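Cómo quitar ganchos adhesivos sin llevarte la pintura

Me lo preguntan cada vez que alguien deja un piso de alquiler, así que lo dejo escrito y ya. Vale para los ganchos blancos de tira, para cinta de color y para la masilla esa azul. Para cinta de doble cara de espuma también, pero con mas paciencia.

Lo que hace falta: secador de pelo, hilo dental (sin sabor, el mentolado deja olor), una tarjeta vieja, jabón de platos, un trapo. Nada de espátula metálica. Nada de acetona en pared pintada, por favor.

Primero, mirar si el gancho tiene lengüeta. Si la tiene, tirar hacia abajo, pegado a la pared, despacio. Nunca hacia ti. La tira se estira hasta 15 centímetros o más antes de soltarse, es normal. Si se parte, pasar a lo del secador.

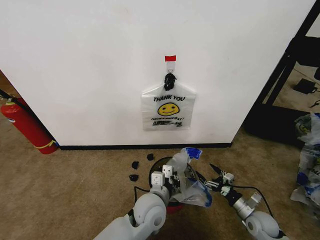

El secador, a temperatura media y a un palmo de la pared. Mover todo el rato, 2 minutos. Antes de empezar se descuelga lo que haya, aunque no sea más que una bolsa de plástico anudada como la de THANK YOU con la carita amarilla, que con el aire caliente se arruga y se pega. Si encima del gancho hay un trozo de cinta, como el rojo de la foto, ese va primero: se calienta una esquina, se levanta con la uña y se tira en ángulo muy cerrado, casi doblando la cinta sobre sí misma.

Luego el hilo dental. Unos 40 cm, enrollado en los dedos, se mete por detrás del gancho y se sierra de arriba a abajo. Sujetar el gancho con la otra mano o con ayuda - yo lo hago con Tâm Cù, que aguanta el secador mientras tanto.

Restos de pegamento: bolita con el dedo, frotando. Lo que quede, agua tibia con 8 gotas de jabón, trapo casi seco. Secar enseguida. En pintura mate no frotar fuerte, que sale brillo y eso ya no se va.

Si salta la pintura, masilla fina, dejar secar, lija suave y retoque. Pero probar el color antes en un sitio que no se vea, detras de una puerta por ejemplo. El blanco nunca es el mismo blanco.

Entradas relacionadas
Tapar agujeros de taco sin que se note
Quitar marcas de zapato del rodapié
Pintura mate o satinada para el pasillo
Qué revisar antes de devolver las llaves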